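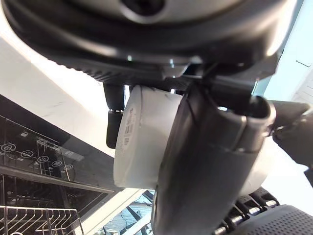

Why do people in Clekcombe stop using the bus after they move to the new estate?
Most of them stop because the last bus leaves the town centre before their working day or shopping is finished, and after a few weeks with the car they do not look at the timetable again.

Evening Buses in Clekcombe: Report of a Term Project
Mounir Ramadan

1. Background

Clekcombe is a small town with one main road, a market square and a new housing estate on the north side, called Wirnen. When the first houses in Wirnen were sold, the plan of the estate showed a bus stop at each end. Today only one of the two stops is in use. The bus company, Hosetti, runs route 7 between the estate and the square, and the last departure from the square is at ten past six in the evening.

I came to this subject by accident. In my first month here I missed this bus three times, and I walked home along a road which has a pavement only on one side. I wanted to know if other people had the same experience, and what they did about it.

2. Method

I used a short questionnaire on paper. It had nine questions and it could be filled in while standing. I gave it out at the bus stop, outside the library and in the waiting room of the Tarawneh dental practice, where the reception kindly let me leave a box. In total 87 people answered. I also held longer talks with 17 residents of Wirnen, most of them in their kitchens and one in a garage while he repaired a bicycle.

All the work was done in November. This is a weak point of the study, because the evenings are dark early and people may think differently about walking or cycling in June.

3. Results

The first result is that price is less important than I expected. In my draft plan I had written a whole page about ticket prices, and I had to take most of it out. People complained about the fare, but when I asked what would bring them back to the bus, they spoke about the hour of the last departure. Several wished for a bus at half past seven. A nurse told me that she would be happy with any time at all, if it stayed the same for the whole year.

The second result concerns information. The timetable at the square is printed in very small letters and hangs behind scratched plastic. Older residents know the times from memory — but it is the memory of the former timetable, and two of these departures no longer exist. Younger people look at their telephone, where the Saturday times are shown correctly but the school holidays are missing.

The third result I did not look for. Many families bought a second car in their first year on the estate. They did not call this a decision about transport. They said it was for the children, or for the winter, or that a cousin was selling one cheaply. After this the bus was not discussed in the house.

4. Discussion

It would be easy to say that Hosetti should simply run a later bus. I wrote to the company and received a polite answer that the evening route was tried before and had few passengers. I could not find out for how long it was tried, or if it was announced in Wirnen. A trial of one season is perhaps too short, when people need some time to trust a timetable.

My sample is also not balanced. People who wait at a bus stop have other opinions than people who drive past it, and the commuters who leave before seven in the morning are almost absent from my answers. With more time I would put a questionnaire through every door on the estate.

5. Suggestions

A later departure on two evenings of the week could be tested for a full year. The timetable at the square should be printed larger and the old plastic changed. New residents could receive the bus times together with the papers about the rubbish collection, which everybody seems to keep on the fridge.

The questionnaire and the table of answers are in the appendix. The notes from the talks are not included, as I promised the residents that only I would read them.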